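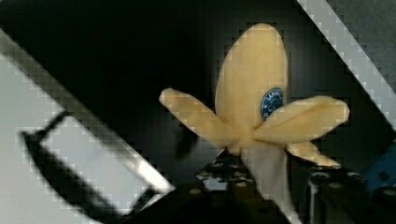

Edora 11-inch counter scale, long-term review

Posted 2021-05-30 by Leokadia Zawadzka

The Edora is a flat produce scale with an 11-inch square platform, a detachable display and a stated range of 5 g to 10 kg. I bought it at the Jakdale hardware store to replace a mechanical dial scale that had drifted out of tolerance and could no longer be zeroed. It has been in daily use in my kitchen since April of last year, mostly for fruit, flour and preserving work.

Construction

The platform is a single pressed steel sheet over a plastic base. Four load cells sit at the corners, one above each foot. There is no visible flex with a full stockpot in the middle. With the same pot moved to a corner the reading changes by 2 g, and it returns when the pot goes back to the center. The lip around the edge is 3 mm high and catches juice, which then has to be wiped out of the corners with a cloth. A drain notch would have helped.

The display unit connects by a coiled cable that reaches up to 50 inches. It can be hung on a wall with the supplied bracket. The bracket screws are too short for plasterboard and I substituted my own. Digits are large and readable from across the counter. The backlight switches off after 30 seconds and this interval can't be changed.

Accuracy

I checked the scale against a set of calibration weights borrowed from the Pollora food co-op. At 50 g it read 50 g on every attempt. At 500 g it read 501 g twice and 500 g otherwise. At 5 kg it read 5,002 g. These figures are within the printed tolerance. Repeating the check this spring gave the same results at the two lower weights and 5,004 g at the top.

Small additions are a weaker point. If sugar is sprinkled slowly, the zero-tracking circuit absorbs the first 3 or 4 g and the display doesn't move. The workaround is to tap the platform or pour faster. Anyone weighing yeast or pectin should use a separate pocket scale.

Tare and units

Tare works over the full range and can be pressed repeatedly. The unit key steps through grams, kilograms, ounces and pounds with ounces. It doesn't remember the last setting after the batteries are removed - it goes back to kilograms. A hold function freezes the reading for large items that cover the display, although with the display on the wall I have had no use for it.

A typical job is jam. I put the empty pan on, press tare, and add peeled fruit until the recipe weight is reached. Bananas lose a good deal to the peel. One bunch came to 375 g whole, and the peeled fruit on its own was 240 g. For recipes that state whole weight, this matters more than any error in the scale.

Power

Four AA cells or a 6 V adapter, not included. My first set of cells lasted 314 days. The low battery symbol appeared two days before shutdown, and readings in that period were normal. The adapter socket is on the underside, and a straight plug lifts one foot off the counter. Use a right-angle plug.

Cleaning

The platform lifts off and can be washed in the sink. The base must not be immersed. Flour collects under the platform around the load cells and should be brushed out every few weeks. I found a shift of 3 g when this had been neglected for two months.

Compared with the Jabłońska K2

The Jabłońska has a glass top and 1 g resolution over a 5 kg range. It reacts better to slow additions and is easier to wipe. The platform is much smaller, and a wide bowl hides the display completely. It is also cheaper. For baking only, I would choose the Jabłońska. For preserving, bulk produce or anything in a large pan, the Edora is the more practical of the two.

Rating: 4 out of 5. One point deducted for the slow-addition fault and the adapter socket.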